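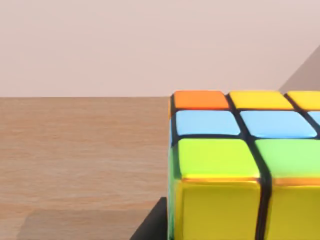

Puzzle cube on a wooden tabletop

About Dallon Vehicle Rental

Dallon Vehicle Rental provides cars, passenger vans and moving trucks to private customers, businesses and public agencies. The company was founded by Narendra Tiwari, who began with a single lot in Altach and a small number of used sedans. Today our fleet numbers 2410 vehicles, and we operate 49 branches, most of them within a short drive of a rail station or regional airport.

The company remains privately owned. Mr. Tiwari serves as chairman. Day-to-day management is the responsibility of Kamlesh Semwal, our managing director, who joined Dallon as a branch supervisor in Lurel and later led the development of our truck division.

What We Rent

Our passenger range runs from two-door economy cars to eight-seat family vehicles. Commercial customers may choose from cargo vans, pickup trucks and box trucks with a powered lift gate. Most box trucks can be driven on a standard license, and branch staff will confirm the requirements for each vehicle before a booking is accepted. Child seats, roof racks, hand trucks and furniture blankets may be added to any reservation, subject to availability at the pickup branch.
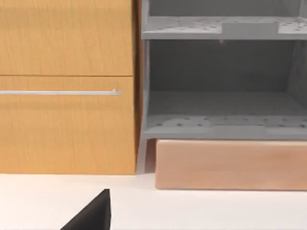 Wood-grain drawer front with bar handle

Household moves account for a large share of our truck rentals. Customers planning a move are encouraged to reserve early for the end of the month, when demand is highest. One-way rentals are available between all full-service branches. A relocation fee may apply and is shown in the quotation.

Our Fleet Standards

Every vehicle is inspected on return and cleaned before it is released to the next customer. Scheduled maintenance is carried out at our own workshop on Malhotra Road, which also handles tire replacement and minor body repairs. Passenger cars are withdrawn from rental service after 60 months. Withdrawn vehicles are offered for sale to the public each March, with full service records.

Business Accounts

Dallon holds rental agreements with 911 business customers, including builders, caterers, schools and delivery firms. Account holders receive monthly invoicing, a named contact at their home branch and fixed daily rates for the term of the agreement. Long-term rentals of three months or more are arranged through the Lurel office. 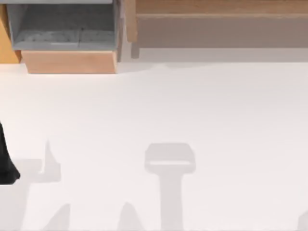
Gray storage bin and light wood furniture

Our People

Branch employees complete a paid training period covering vehicle inspection, customer service and rental law. Openings are advertised within the company before they are listed publicly, and many of our branch managers started at the counter or in the wash bay.

Visiting Us

The head office is located in Altach, next to the original rental lot. Full-service branches open at 7:30 a.m. and close at 6 p.m. Vehicles may be returned after closing at any branch with a key drop box. Questions about an existing reservation should be directed to the pickup branch shown on the booking confirmation.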